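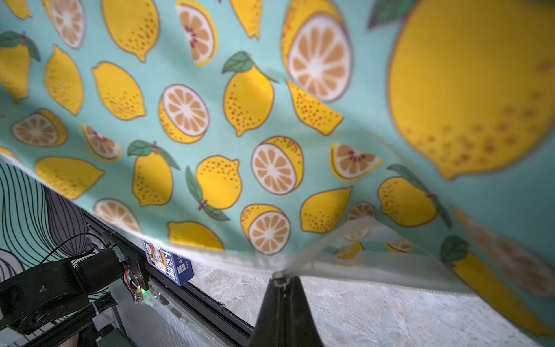
12 November 2023

Parents in Flikport will be able to drop in for free help with toddler bedtimes and early waking from the start of next term, after the Movesura Family Centre confirmed it had money to run its evening sessions again.

The sessions were last held in June and stopped when the centre's lease on its old rooms ran out. They will now take place at Farouk Hall, next to the Brernier playground, and are open to anyone caring for a child under school age. Grandparents and foster carers are welcome, as are parents who live outside the town.

Each session goes for 60 minutes and starts at 7.15 pm, a time chosen after parents said the old 6 pm start landed in the middle of dinner and baths. Children can come along. There will be a quiet corner with mats and books, although the centre is asking families to bring their own snacks and to leave nuts at home.

Program coordinator Jamila Jayawardena said most of the questions she gets are about children who used to settle well and then stopped.

"A lot of parents come in thinking they've broken something," she said. "They had a good sleeper at ten months, and then at 18 months the same child is standing up in the cot yelling at nine o'clock. We talk about what the evening looks like from dinner onwards, and usually there are one or two things they'd like to try changing."

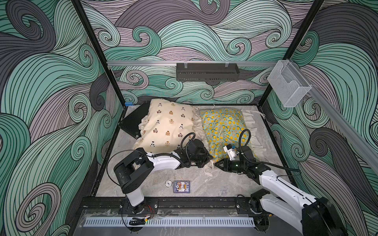
The format will be much the same as before. A family worker speaks for the first part of the session on a set subject, and the rest of the time is left for questions and for parents to talk with each other. Subjects for the first term include moving from a cot to a bed, dropping the day sleep, sharing a room with a new baby, and what to do when one parent works nights.

Ms Jayawardena said the centre would not be telling families which method to use. Some of the parents who came to the earlier sessions were lying down with their children until they fell asleep and were happy to keep doing it. Others wanted to stop and did not know how to start.

"If it suits your house, it's not a problem," she said. "If you're both exhausted and you're arguing about whose turn it is, then it's worth having a look at."

She said one of the most common habits was the slow stretch of the bedtime routine. A story becomes three stories, then a drink of water, then another trip to the toilet, and by the end of it the child is wide awake and the parent is cross. Parents at the earlier sessions had tried letting the child pick the books before the bath, so the choice was already made when they got to the bedroom. Some wrote the steps on a piece of paper and stuck it to the door.

Another was using the phone in the dark while waiting for a child to drop off. Several parents told the group they stayed in the room longer than they needed to, having started reading something and lost track of the time.

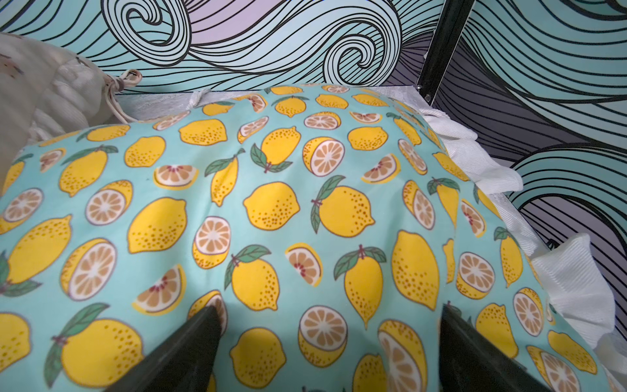 The centre's new funding comes from a local grants round and covers hall hire, a family worker and printed material for the year. It can support up to 200 families over that time. Parents do not have to come every week and do not need a referral from a doctor or a nurse.

Father of two Callum, who went to the earlier sessions and asked for his surname not to be used, said he had gone along mainly to get out of the house. His daughter was waking before five most mornings and he and his partner had been taking turns on the couch with her.

"I didn't say much the first time," he said. "There was another dad there whose boy was doing the same thing, and we ended up talking in the car park afterwards. We moved her dinner a bit later and put up a proper blind. She still wakes early some days but we're not fighting about it any more."

He said he would be back next term, this time with questions about his younger child.

Ms Jayawardena said parents who were worried about a child's breathing during sleep, or about loud snoring, pain or weight, should see their GP and not wait for a session. The same went for parents who were not coping themselves. The family worker can help people find a local service and will stay behind after each session for anyone who would prefer to talk alone.

A daytime session is also being considered. The centre has had requests from shift workers and from parents on their own who cannot easily get out at night, and will put a short survey at the front desk.
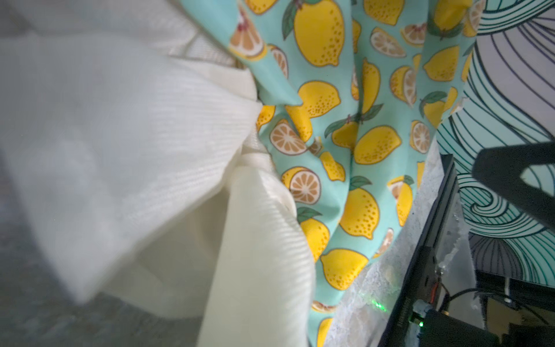 How to take part

Sessions are free and there is no need to book. Tea and coffee cost $2, with cash preferred. Enter Farouk Hall by the side door on the playground side, as the front doors are locked after 5 pm. Prams can be left in the foyer.

Parents who would like a subject added to the list can leave a note at the Movesura Family Centre desk or speak to the family worker on the night. The full list of dates will go up on the hall noticeboard before term starts.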